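Workshop Tips: Looking After a Robot Hand and Wrist

Hand and wrist care, carpeted floor

Filed under: Workshop / Machines / Upkeep

These tips cover one arm and one three-finger hand, worked daily at a bench in a converted office. The arm is a Nedia and the hand is an Ursu. Most of what follows applies to any small arm with a bolted-on hand. Torque values, grease types and service hours vary by maker, so the manual for the machine comes first wherever it disagrees with this page.

Tools and supplies

A set of hex sockets and keys, metric, with unworn tips.
A small torque wrench that reads in the lower range. A car wrench is too coarse.
Lint-free cloths.
A soft brush, 11 mm wide or close to it.
Isopropyl alcohol in a dropper bottle.
A paint marker, white or yellow.
Clear plastic wrap, kitchen grade.
Low-tack tape.
A flashlight.
A shallow tray with a magnetic bottom for bolts.

Keep the tray on the bench and off the carpet. A dropped washer on short-pile carpet can take longer to find than the whole job takes to do.

Before touching anything

1. Finish or cancel the running program. Do not pause it. A paused program can be resumed from the pendant by someone who does not know that work is in progress.

2. Drive the arm to the service pose. Ours is saved as program 54 and puts the hand low, with the fingers pointing down and the wrist clear of the upper arm. Save a pose of this kind on the first day. Jogging by hand to a convenient position every time leads to a different position every time, and the bolt marks are then hard to compare.

3. Press the stop button, then switch off at the controller. Wait for the fan to stop.

4. Unplug the controller and put the plug where it can be seen from the work position. If the machine has a lockout point, use it.

5. Check whether the fingers hold position with power off. Some hands relax, and a relaxed finger can close on a glove.

Floor and cables

The floor under the machine gets less attention than the machine and causes a fair share of the trouble. Carpet holds grit, sheds fiber and builds up static in dry weather.

Vacuum the working area before opening any cover. Use the hose with a brush head and keep it away from open joints.

Route loose cables outside the reach of the arm. Reach means the full reach with the hand fitted, measured at floor height as well as bench height. Tape down any cable that crosses a walkway.

Close the lid of any floor outlet that is not in use. An open box collects screws, and a metal part in a live socket is a serious fault. Vacuum the recess with the circuit off.

Replace floor tape when the ends begin to lift. Press a new strip down with a roller. Tape applied over unvacuumed carpet will peel within days. Use one color for the reach line and a different one for walkways.

Keep plugs fully seated. A plug that works half out of its socket under the pull of its own cable needs a longer cable or a clip.

Cleaning the shells

The outer shells on most small arms are painted or molded and have a matte finish. They mark easily. Marks on the surface are harmless. Cracks and flaking are faults and should be reported to the supplier.

Wipe with a dry cloth first. Grit dragged around under a wet cloth leaves fine scratches. Follow with a cloth dampened with water and a very small amount of dish soap, then a dry one. Never spray liquid at the machine. Spray the cloth.

Keep alcohol for metal parts. On a matte shell it may leave a shiny patch that does not come out.

Do not use kitchen scouring cream, melamine sponges or furniture polish. Polish leaves a film that picks up dust and makes the wrist slippery to hold during removal.

Clean along seams with the soft brush, working away from the gap. Compressed air is not recommended. It pushes dust past the seal and into the joint.

Using plastic wrap as a dust cover

Kitchen wrap is a cheap temporary cover for a forearm when nearby work is dusty. It clings without tape and comes off without residue. Three rules apply.

Apply it only with the machine stopped, and remove it before the arm moves under power. A loose edge can be drawn into a joint, and the motor will wind it in until something slips.

Do not wrap over vents or over a motor that is still warm.

Use one layer. Several layers trap moisture, and the shell underneath will show it as dull patches.

When removing wrap, check that the piece comes away whole. Lay it flat on the bench and look for a missing corner. If a piece is missing, find it before restarting.

Wrist bolts

The bolts that join the hand to the arm carry every load the hand picks up, along with every bump. They loosen slowly. The first symptom is usually poor repeat accuracy: parts placed slightly off, with the error varying between cycles. By the time play can be felt by hand, the bolts are well overdue.

Look at the bolt heads with the flashlight held low and to one side. Low light shows up a raised head that overhead light hides. Look also for dark powder around the head. Powder of this kind comes from two metal faces rubbing.

Draw a paint line from each bolt head onto the bracket after tightening. A broken line at the next inspection means that the bolt has turned. Remove the old line with alcohol before drawing a new one. Two lines on one bolt tell the reader nothing.

Tighten in small steps, alternating between bolts. Bring all of them to half value first and then to full value. Going to full value on the first bolt tilts the bracket.

Replace a bolt when the head is rounded or the thread shows bright flat spots. Match the grade marked on the head. A hardware store bolt of the right size may be of a lower grade.

If thread lock is called for, use the removable type and one drop. Let it cure for the full time given on the bottle. Restarting early wastes the drop.

Finger check

With the power off, take each fingertip in turn between thumb and forefinger and move it gently from side to side. Compare it with its neighbors. A small equal amount of play in all fingers is normal wear. One finger with clearly more play than the rest has a worn pin or a loose link.

Do not bend a finger against its drive. The gears behind it are small, and many are not meant to be turned from the output end.

Brush the gaps between the links. Carpet fiber collects here and winds around the pins. Pull it out with plastic tweezers. Metal tweezers scratch the pins, and a scratched pin wears its bushing.

Wipe the tips with a cloth barely damp with water. Oily tips lose grip, and the usual response is to raise the grip force in the program, which wears the drive. Clean first, then test at the original force.
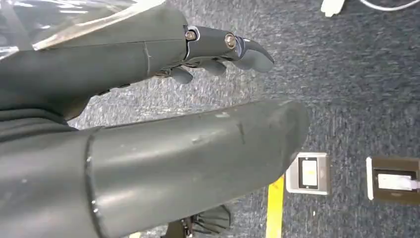 Joint rings and seals

Run a clean white cloth around each joint ring on the arm. A faint gray smear is dust. A brown or amber smear that feels slick is grease and points to a seal beginning to leak. Wipe it clean, note the joint number, and check again after one day of normal work. A second smear in the same place calls for a seal.

Do not pack grease into a leaking joint from outside. It will carry dirt inward.

Seal replacement on the Nedia is a supplier job. The cover can be taken off with ordinary tools, but the joint has to be calibrated after it goes back on. We send ours to Brirkness, and they return it with a calibration sheet. Keep the sheet with the machine.

Restarting

1. Count the tools back into the tray. Check that no cloth or wrap remains on the arm.

2. Plug in, switch on and wait for the self-test to finish.

3. Release the stop button. Stand outside the reach line.

4. Run the joints one at a time at the lowest speed. Listen. A click once per turn is usually a fiber or a cable tie touching a shell.

5. Open and close the hand with nothing in it.

6. Run the normal program at low speed with one scrap part, then with one good part, then at full speed.

If the machine reports a position error at step 4, stop and repeat the wrist check. Do not clear the error and continue.

Service intervals

Every working day: fingertips wiped, floor lids closed, cables looked over.

Every Tuesday: paint lines, finger play, carpet vacuumed, seams brushed.

Every 200 running hours: wrist bolts checked with the torque wrench, joint rings wiped with the white cloth, stop button tested under motion.

Once a year, in September here: battery in the controller, floor tape renewed, program backup copied to a second drive.

Running hours come from the controller menu, under Status. Write the figure in the log with each entry. Calendar dates alone are of little use for a machine that runs some weeks and stands idle in others.

Spares worth keeping

One full set of wrist bolts, in the original grade.
2 finger pins with bushings.
One set of fingertip pads, if the hand uses replaceable ones.
One controller fuse of each rating.
One controller battery, dated on the packet.

Store pads flat and away from sunlight. We keep small parts in a Detley drawer cabinet with the part number on the outside of each drawer and the reorder quantity written underneath it.

Related tips: Choosing a small torque wrench / Static on carpeted floors / Labeling cables at both ends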